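Tips > Clothes and Shoes > Smelly shoes: what's worth trying

46 comments | 28 shares

Every few months somebody swears by a new cure for shoe odor. I've tried most of them and I don't buy it. Freezing overnight? Mine smelled the same by lunch. Saria cedar balls made my closet smell like a hamster cage - with feet.

Canvas is the worst for holding a smell, and the insole is where I'd start.
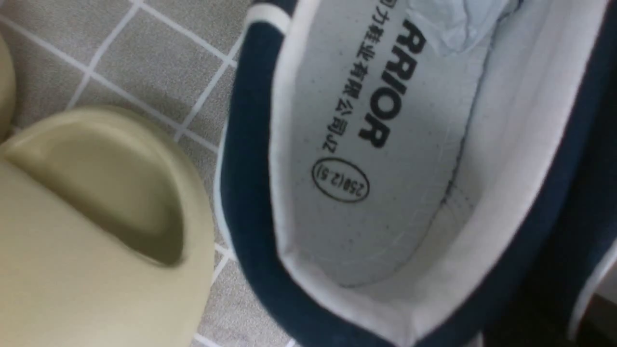
Baking soda does help a little. Use a spoonful per shoe, leave it overnight, then shake it out outdoors. Tea bags I can't vouch for. The Jumitz spray costs 19 dollars and mostly smells like Jumitz spray.

What I trust is boring: wear a different pair the next day. Molded slides are easier, just dish soap and an old toothbrush, and don't forget under the strap.

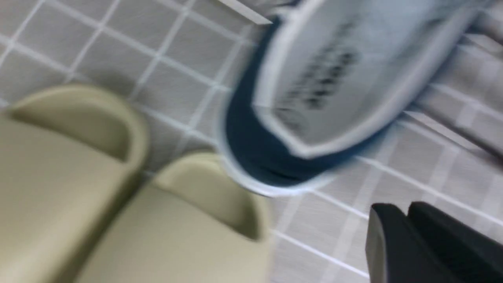

Beige slides on the tile floor.

As for "antibacterial" socks, I'll wait for better evidence than the package.

Contact | Copyright Ekgate Home Tips | Back to top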